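Notes from the April meeting of the Mekonnen Street Residents' Association, typed up by me, Aminu Isah, so blame me for the spelling

We got going at 7:10 – parking was awful again. Jhonatan Chávez chaired. Last month's minutes went through with one fix (I'd written Drekari Lane when I meant Drekari Court, sorry to everyone on the Court!).

Money first. We have $3,924 in the account, and the block party will eat up to $700 of it. I asked if we could hold back $3,000 for the drainage work and everybody was fine with that.
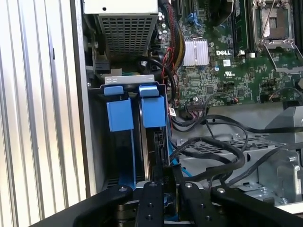 The drainage took up most of the night. Brodano quoted us for the low corner by the mailboxes, but Jhonatan wants a second price from Vondau before we sign anything. We voted to wait a month. I voted against, and I'd like that written down, so there it is.

Block party: 4 grills promised, still no band. The street closure form goes in next week and I'm the one sending it.

Swap day is back on too, same rules as last year, with electronics on their own table.

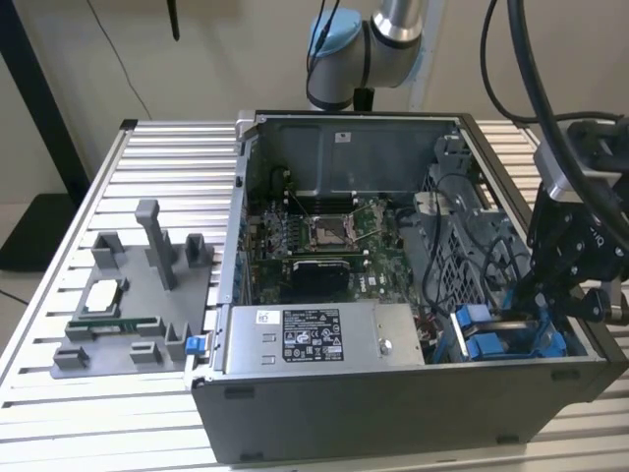 Desktop tower with the side panel off and the CPU socket empty.

We wrapped up at 8:40. I still have a blue umbrella that isn't mine – call me.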